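3.2 Care of the hand-held grippers

The Tuken pair is set up on site before each session. Every gripper carries a marker block, and all printed faces must be clean and flat, as a lifted corner spoils tracking.
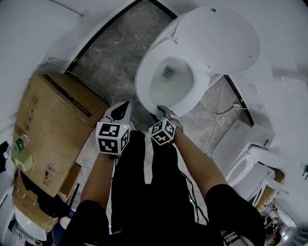 Work around sanitary ware is hard on the fingers, so the jaws are wiped down after every 6 runs - more often on rough floors. Of 162 runs logged at Starkum, 137 needed no adjustment. The body of each tool is checked for dirt around its opening before the markers are read again.

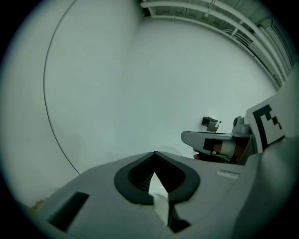 Figure 5. View from one gripper, with the second at right.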